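Prostance, the household laundry service, is changing how the work is split at its Hopkin site. Staff there now fold and sort small items with hand-held gripper tools for part of each shift. The recordings from those tools are used to train Lirkudance, the automated folding line the company plans to start up in December.

The first items on the list are socks, the ones staff have asked to hand over since the site opened.

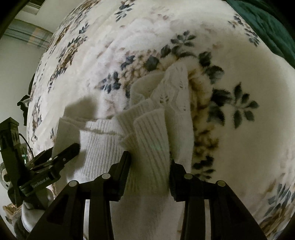 *Page last changed: December, 4:10 p.m. Wording on shift pay corrected.*

**What is changing on the floor**

Until now, each person on the folding side worked a full shift at one station. Under the new plan, a shift includes up to 2 hours with the grippers. The rest is spent on regular folding, checking and packing. Recording time is paid at the same rate as other hours, and there is no piece target for it.

The grippers are worked by hand. The person holding them decides where to take hold of the fabric and when to let go. Training takes one morning and is open to everyone on the folding side, including part-time staff.

So far the team has recorded 3,573 folds. Ribbed socks, fleece blankets and printed cotton make up most of them. Knitwear is harder going. Cuffs stretch, thin fabric slides, and a printed garment lying on a printed blanket can be difficult to tell apart from it. Those folds are being recorded again at a slower pace.

"I was doing 600 pairs of socks on a bad day," said Tegwen Wynne, who leads the folding team at Hopkin. "My hands felt it by the afternoon. With the grippers you slow down and think about where you pick a thing up. Some people took to it right away and some still don't care for it. We've told them they can swap out."

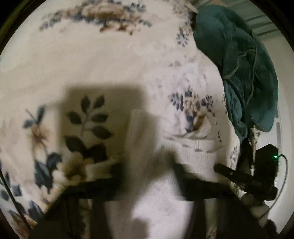

*Gripper work on floral fabric, with a ribbed band of pale cloth between the tools and a teal-green cloth alongside.*

**Jobs and hours**

No jobs at Hopkin will be cut when Lirkudance starts. Eight positions on the folding side will be rewritten. The people in them will move to inspection, mending and customer returns, areas where the site has been short of staff. Contracted hours stay the same. Anyone whose start time changes will be told in writing a month ahead.

Lirkudance will take socks and other small knits first. Blankets, delicate garments and anything with a drawstring will still be folded by hand for now. A member of staff will check every load before it is packed, and any person on the floor can stop the line.

Wynne said the main question from her team was what would happen on days when the line is down. "We'll fold, same as we do now," she said. "The tables are staying."

**Customers**

Prices and pickup times are not affected. Customers who prefer to have all their items folded by hand can say so when they book, at no extra charge.

**About Prostance**

Prostance washes, mends and folds household laundry for homes and small guest houses. Its sites are at Hopkin and Plukard. There are no plans to bring Lirkudance to Plukard at present.

Press questions can be sent to the Prostance press desk at the Hopkin site.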